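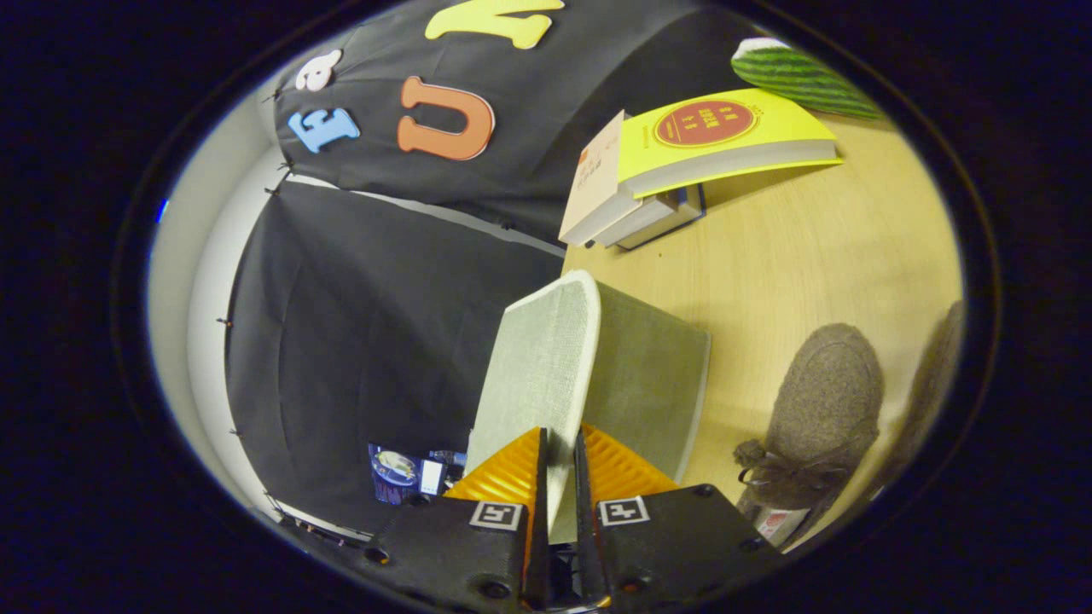

Gray-green fabric panel, held near the bottom edge.

October 9, 2018

Second batch of Vurkemier sleeves came back from Grostum, 50 copies. License line on the back still says BY-NC. The band changed to BY-SA in the final agreement, so the back cover needs a new plate – front is fine as is.

Stems for 12 tracks are up on the Onberg server. Two have no credit file; the Naseri remix is one of them. Don't link the download page until both are in.

Remix deadline stays in November. Check whether the sampled radio clip on track 2 is cleared for reuse.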